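Wonier Tour Audio Set – User Manual
Section 4: Setting up for a guided group
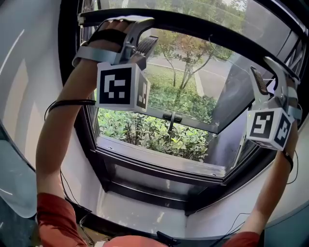
Fig. 4.1 Open window, black top bar, both hands raised to it.

Issue date: February 22, 2020

This section covers the preparation of one guide transmitter and its receivers for a walking tour, coach tour or festival visit. Read Section 3 (Charging) first. Interpreted tours, where two or more languages are sent at the same time, need one transmitter per language.

4.1 Before you start

Check that you have the following:

Guide transmitter with lapel microphone
Charged receivers, one for each visitor, plus spares
Single-ear earpieces with clean foam covers
Carry case with the lid label filled in

The transmitter supports up to 108 receivers on one channel. Line-of-sight range is 100 metres. Range is shorter in narrow streets, in market halls and on the lower deck of a ferry.

NOTE: Receivers from the older Tessier set fit the same charging tray but do not work with this transmitter. They have a round battery door. Store them separately.

4.2 Choosing a channel

1. Switch on the transmitter by holding the side button until the display lights.
2. Press MENU once. The current channel flashes.
3. Press UP or DOWN to select a channel from 1 to 86.
4. Listen on one receiver for 10 seconds with the microphone muted. If you hear speech or a steady hiss, choose another channel.
5. Press MENU again to save.

The channel is kept when the transmitter is switched off. It is lost if the battery is removed while the display is lit.

If several groups will meet at the same place, for example at a festival gate or a cruise terminal, leave at least two unused channels between groups. Agree the channels with the other guides before visitors arrive.

4.3 Matching the receivers

1. Place the receivers in the tray with their displays facing up.
2. Switch on all receivers with the tray switch.
3. Put the transmitter in the slot at the left end of the tray.
4. Press and release MATCH. Each receiver shows two dots while it is being set, then the channel number.
5. Check every display. Remove any receiver which still shows two dots and match it alone, following 4.4.
6. Switch off the tray before lifting the receivers out.

CAUTION: Do not press MATCH while another group's receivers are in the tray. Their channel will be overwritten without warning.

4.4 Matching a single receiver

Use this method when a visitor joins late or a spare is needed on the route.

1. Hold the receiver against the back of the transmitter.
2. Press and hold VOLUME DOWN on the receiver until two dots appear.
3. Press MATCH on the transmitter.
4. Wait for the channel number, then reset the volume.

4.5 Language labels

For tours in more than one language, mark the receivers before handing them out. The Manine label sheet supplied with the set has a colour for each language and a blank row for additions. Fix the label below the display. Do not cover the small hole at the top edge – this is the sensor for the low-signal tone.

Enter the language and channel on the lid label. Use the name of the language as its speakers write it, followed by the English name.

4.6 Handing out

1. Set each receiver to volume 3.
2. Give the visitor the receiver and earpiece together.
3. Ask the group to stand at a normal walking distance and speak a full sentence into the microphone.
4. Adjust any volume that is too low or too high.
5. Count the receivers and write the total on the lid label.

CAUTION: Visitors must be able to hear traffic. Do not supply earpieces for both ears on street routes.

Visitors with hearing aids may use the Ivgate neck loop (sold separately). Plug the loop in before switching on the receiver, otherwise the receiver will stay in earpiece mode.

4.7 On coaches

Turn off the coach's own microphone. Keep the transmitter away from the driver's radio. If the sound breaks up towards the rear seats, move the transmitter to the overhead rack – do not raise the microphone level above 6.

For collecting and cleaning the receivers, see Section 5.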